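4.2 Recording a demonstration with the power strip

By now your Granier arm should be bolted down and talking to the Slanina hand controller. Take your time over this part, and do have a cup of tea first, as the early recordings are always a bit wobbly (ours certainly were!).

1. Lay the strip on the table with its cord running away from the arm. Leave every socket empty.

2. Open the fingers fully, then steer them slowly towards the near end of the strip.
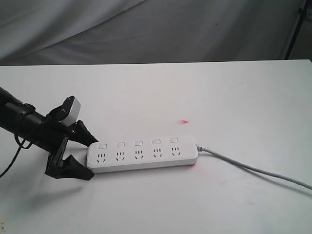

Fig. 7. Open fingers at the left end of the strip.

3. Pause for 3 seconds before you press Record, so that the start of each take is nice and still.

Note: small differences between takes are welcome. Shift the strip a little each time and the Kaver software will learn all the better for it.

Caution: keep your free hand off the table whenever the controller is live, and never use a strip that is connected to the mains.

4. Guide the fingers to the switch you have chosen, press it, back away gently and stop the take. Save 20 takes before you change to another switch.

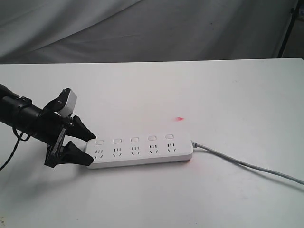 Vlastimil Urban wrote to us at Ernmont to say that he gets smoother takes by resting his elbow on a cushion, and that he would sooner throw a shaky one away at once than sort through 200 of them at the end of the day. We have done the same ever since.

5. Play back your last take at half speed. If the arm jerks, delete it and record another.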